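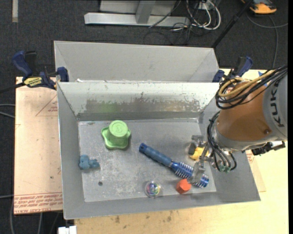 The hard part of buying a robot for a small returns business is that everybody wants to sell you the arm. I've sat through enough sales mornings now, coffee in hand, to say that with some affection, because the people doing the selling are generally lovely and they do believe in what they're showing you. But the arm is the bit that has been good for years. What I want to know about, and what I think anyone in my position should be asking about, is what happens when the thing meets a bin full of odds and ends.

Our shop handles mixed returns for a handful of online sellers, the sort of stock that comes back in no order at all. A hairbrush, a ball, a kid's figurine, a block from a set that has lost its box. Zivon, who have been courting us since October, offer what they call a picking service: they supply the arm, the gripper and the software, they look after it, and you pay by the month. Hultell will sell you much the same thing outright as a kit and leave you to get on with it. I have gone back and forth on these two more often than my family would like.

Let me say something in favour of the subscription, even though I was raised to distrust anything you pay for forever. A kit is a fixed idea of your work on the day you bought it. Our work changes colour every few weeks. One month it's all kitchen gear, and the next it's toys with awkward rounded bits that give a gripper very little to hold. If the software people keep teaching the thing about new shapes, and that is part of what we're paying for, then I can live with the invoice. If they don't, I'd like to be able to leave, and here Zivon's contract could do with some kindness. They want 30 days' notice, fair enough, but the first term is 2 years, and that's a long time to be married to a gripper.

My other grumble, and I've put it to them directly, is with the numbers on the brochure. They quote a rate for 100 picks of a single kind of item, laid out with plenty of room around each one. I have never in my working life seen a returns bin that looked like that. Things lie across each other, or they roll against the wall where there's no space to get a finger in behind. A clear ball is a rotten thing for a camera to find, because half of what it sees is whatever's behind the ball. A brush with bristles all the way round the head is a nuisance as well, and you'd really rather take it by the handle, if the handle is on offer. So give me the rate for the ugly bin, please, and I'll forgive a low number much sooner than a flattering one.

Belmiro Louro, who ran the floor at Vilela before he came over to us, has a test I've grown very fond of. He brings 20 things from his own house, chosen for being irritating, tips them in, and asks the salesperson to stay quiet until the bin is empty. He isn't being mean about it. He says you learn more from how a system behaves after a miss than from any number of clean picks, and I've come round to his view entirely. Does it try again from a different angle? Does it keep having a go at the same spot? Does it put up its hand and ask for a person?

That last one matters to me more than speed. The folks on our sorting line are good at their jobs and I have no wish to turn them into babysitters. Morkov, whose system we looked at early on, had a very polite alarm that went off so often it became a sort of music, and we said thanks and carried on looking.

So I'm leaning towards Zivon, on a shorter first term if they'll give it to me, with a rate measured on our own bins and written into the agreement. If you run a small shop and you've signed with either of them, I'd be very glad to hear how the second year went, especially the service calls.

Filed under: Opinion, Warehouse & Automation
Last updated 4:15 pm
30 shares | 2 comments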